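Surik Rack, Ondura Jars and Fondau Table: Frequently Asked Questions

Applies to the current versions of all three products as sold by Masri. Last revised in August. For parts numbers, see the parts list.

THE RACK

What is the Surik rack made of?
Black metal. The frame is thin square tubing and the upper shelf is a flat board in the same color. The front is open, so a jar can go in and out of the lower space without anything on the shelf being moved.

Will the standard jars fit under the shelf with their lids on?
Yes, in the standard size. The tall jar does not fit underneath and should go on the shelf or directly on the table. Measure any jar from another maker at the highest point of its lid. A rounded lid is taller in the middle than at the rim, and most returns we get for "rack too low" come from measuring at the rim.

How many jars should stand in the lower space?
As many as leave room for a hand on both sides of each jar. The rack can be packed tighter than this for long-term storage, but jars at the back then have to be tipped to get them out.

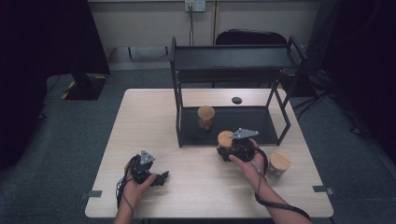
Surik rack on the table with three Ondura jars, one of them under the shelf.

What load will the shelf take?
The rated load is given on the sheet packed with the rack. It assumes the weight is spread across the shelf. Heavy single items (a mortar, a full stoneware crock) should stand over the legs or go on the table.

The rack rocks. What should I check?
Check the table first. Turn the rack end for end. If the rocking stays at the same corner of the table, the surface is uneven at that corner. If it moves with the rack, loosen all the screws half a turn, press down on the shelf with both palms and retighten. Tighten opposite corners in turn. If it still rocks, a leg is out of true and we will replace the rack.

Can two racks be stacked?
No.

Can the rack go over the cable hole in the table?
It can, if nothing is routed through the hole. Where a cord is in use, leave the rack forward of the hole so that the plug can pass. Do not run a cord under a leg.

THE JARS

Which Ondura jar sizes are there?
Standard and tall. Both take the same lid. Both are glass, and the tint is in the glass and does not wash out. Shade varies somewhat between batches, so jars bought a year apart may not match exactly.

Are the lids airtight?
The lid has a silicone ring and closes firmly, but it is not rated as airtight. It is suitable for dry goods with normal turnover: tea, rice, lentils, nuts, sugar, dried fruit. It is not suitable for preserving, fermenting or anything carbonated.

Can the lids be washed?
Wipe with a damp cloth and dry right away, rounded side up. Do not soak. Do not put in the dishwasher. The ring comes off and can be washed in warm water with dish soap; let it dry completely before refitting. The glass body is dishwasher safe.

The lid has become tight. Is it damaged?
Usually not. Wood takes up moisture and a lid stored over a kettle or next to a sink will swell. Leave it off the jar overnight in a dry room. If it is still tight, contact us. Do not sand it — the ring groove is cut to a fixed depth and sanding changes the fit.

Where should jars stand while being filled?
On the open table, lid off and set to one side. Filling a jar on the upper shelf puts the rim at an awkward height and spills go behind the rack.

THE TABLE

How should the Fondau top be cleaned?
Soft cloth, lukewarm water, a drop of neutral soap. Wipe along the grain and dry along the grain. Avoid scouring powder, melamine sponges, vinegar and anything containing bleach. Crumbs and sugar should be brushed off before wiping.

There are small dark specks in the wood. Is this dirt or a defect?
Tiny specks are a natural feature of pale wood and are accepted under our grading. To rule out dirt, wipe one with a damp cloth. If it stays put and cannot be felt with a fingernail, it is in the wood. The same applies to wider grain bands and to long arcs among straighter lines. Specks that can be felt, or that grow, should be reported with a photo.
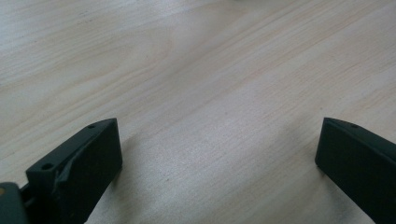
Fondau top in bright light. Fine diagonal grain, soft arcs at upper left, a few tiny specks.

My table looks lighter or pinker than the one in the store. Why?
Lighting. Strong light washes out the grain on a pale surface, and the slightly darker streaks can read as tan or faintly pink depending on the lamp. Compare samples in the room where the table will be used, with the lamp you will use.

Can I sand and refinish the top?
Light sanding with 200 grit or finer is permitted, by hand only and along the grain. Power sanding voids the finish warranty. Ask for the refinishing sheet before starting.

Will jars or the rack mark the surface?
Dry glass will not. Wet glass left standing can leave a ring. Lift the rack to move it. Dragging it will scratch the finish even with the foot caps on.

FOOD ON AND AROUND THE RACK

Do I have to move everything into jars?
No. Food that came in a clear container with a sound lid can stay in it. Transfer is worthwhile for bags, boxes with a torn inner liner, and anything you use daily.

How should dates and other sticky dried fruit be stored?
In a clear tub or a standard jar, away from the stove and out of direct sun. A whitish bloom on the skin is often sugar and is harmless; fuzzy growth or a sour smell is not, and the fruit should be thrown out. Keep a fork with the jar. Sugar carried to the rim on fingers is the usual cause of a sticky ring. 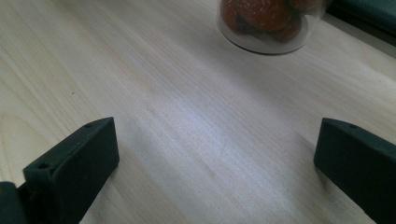 A tub that is opened often should stand near the front of the table, and reserve packs can go on the shelf. Wipe the base of the tub before setting it down. Syrup dries hard on the finish and then needs a damp cloth laid over it for a few minutes before it will lift. Do not scrape it.

Can pitted and unpitted fruit share a jar?
They can, but label it.

PARTS AND CONTACT

Are spare rings, lids and foot caps available?
Yes, all three. Rings are sold in packs of 9. Lids are sold singly. Foot caps are sent free of charge on request, one set per rack.

Who do I write to?
Parts and missing screws: Uliana Shevchuk. Finish and surface questions: Oksana Pylypenko. Use the contact form and choose the product from the list. Replies normally go out within 3 working days. Include the batch code, printed on the packing sheet.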